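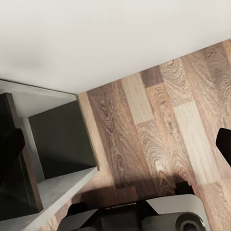 We use cookies to remember your settings and to measure visits to this help site. Accept all | Manage choices

Laminate floor in a rented home office: gaps, a moving fee and the deposit

Posted by Keir Innes

I rent a one-bedroom unit in the Reltum building and will be moving out at the end of May. The second room, which I have used as an office, has a floating laminate floor that was in place when my lease began. Over the winter, gaps opened between several planks near the heating vent. The widest will accept the edge of a coin.

The management company, Groretti, has written to say that it may deduct $122 from my deposit for "floor correction." The letter does not say what the work would involve. My lease states that the tenant is responsible for damage "beyond ordinary wear" and makes no mention of seasonal movement. I did not report the gaps when I first saw them, as I assumed they would close in warmer weather. Some have closed and two have not.

I would be grateful for guidance on the following points. Is a tenant normally responsible for gaps of this kind? Should I attempt a repair before the final inspection? Does my failure to report the matter weaken my position?

Posted by Undow

The terms of your lease and the law of your state will govern this matter, and both should be read before you reply to the company. What follows is general information.

Floating floors expand and contract with changes in indoor humidity. Heated winter air is dry, and gaps near a vent are a common result. Where a floor has been used normally, many landlords and housing offices treat such movement as ordinary wear. The position may differ if there is evidence of standing water, heavy impact or the dragging of furniture.

I would recommend writing to Groretti and requesting an itemized statement of the proposed charge. The statement should identify the room, the defect and the cost of labor and materials. Many states require a written itemization before any part of a deposit is withheld. Please also ask for a copy of the move-in inspection report, if one was made.

As to repair, I would advise against using filler or glue. A floating floor is designed to move, and planks that have been glued in place may buckle later. You would then be answerable for damage that did not exist before.

Your delay in reporting is unlikely to be decisive, but you should report the gaps now, in writing, and keep a copy.

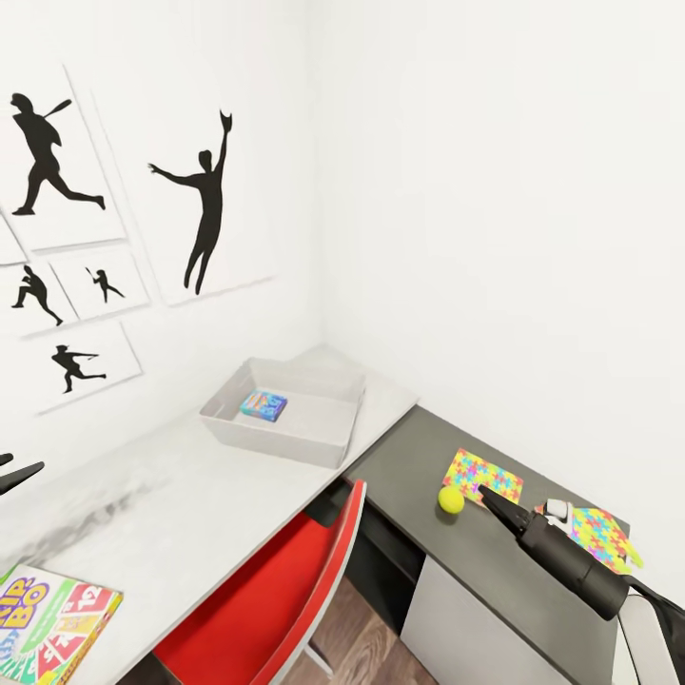 Can a tenant ask to be present at the final inspection?

In most cases a tenant may make that request, and some states give the tenant a right to attend. The request should be sent in writing well before the move-out date, and any findings should be signed by both parties.

Posted by Dow

I paid a charge of this type once and regretted it. My deposit was $1,000 and they kept $100 of it for a floor that was old when I arrived. Ask how old the floor is. If it was near the end of its useful life, the deduction should be reduced to reflect that. Mine was returned after 2 letters.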